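Keeping the Line at Flistinstead Running
How one disassembly cell gets set up, checked and fixed

7/19/18

The cell at the back of the Garrido plant in Flistinstead takes apart old office computers. Machines arrive on a cart with the side cover already off, and the arm works down through the chassis. Memory comes out first, then the processor, then the board. 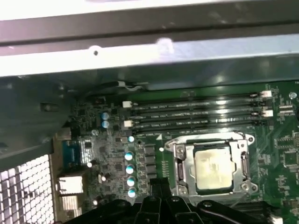
Melahat Güler has looked after the cell for two years. Her shift starts before the arm is powered up, with a flashlight and a rag. She wipes the gripper fingers, checks the screws on the mounting bracket and pushes each finger sideways with her thumb. If one moves, she takes it off and looks at the pin.

"The fingers wear on the inside face," she says. "From the outside they look fine for months."

A set of fingers is changed after 200 chassis. The supplier, Ivum, allows more than that, but Güler found that worn fingers slipped on the small retention lever beside the processor socket. The lever has to be pushed down and out from under its hook before it will rise. A finger that slips there can land on the board, and boards are worth more to Garrido than anything else in the case.

The wrist camera takes longer. It is small, sits close to the fingers and picks up dust from every case it goes into. After cleaning the lens she runs the calibration plate, a flat square of printed dots clamped to the table. The arm moves to 11 positions and takes a picture at each one. If the result is off by more than the limit she has set, she loosens the camera, reseats it and starts over. Most mornings it passes the first time.

Glare is the usual trouble. Bare metal rails and processor lids throw light back at the lens, and old thermal paste changes how a lid looks from one machine to the next. Last October the cell stopped 50 times in one week, nearly always at the socket. Güler first suspected the software. The fault was a new overhead lamp, hung a little lower than the one it replaced. She raised it, put a diffuser over it and took new reference pictures with clean lids and dirty ones.

Cables are the other thing she watches. The camera lead runs down the arm in a plastic sleeve and bends every time the wrist turns. She keeps two spares, cut to length and labeled, in a drawer under the controller. Swapping one takes a few minutes if the connector comes loose cleanly. She writes the date on a piece of tape and wraps it around the new lead.

Every stop goes in a paper logbook. The current one has 468 entries, most of them one line long. A sister cell in Lonach keeps its records on a tablet, and the two crews trade notes by phone once a month. Lonach handles mainly small desktops, so its arm needs a shorter reach and a different park position.

When a new case type arrives, Güler teaches it by hand. She puts the controller in slow mode, stands with the pendant on her left side and jogs the gripper in over the board, saving a point each time she is happy with the clearance. Then she runs the points back with the fingers open and touching nothing. A full pickup comes after three clean passes.

The next job on her list is a new air hose for the tool changer. The part is on the shelf, and she plans to fit it after the second shift goes home.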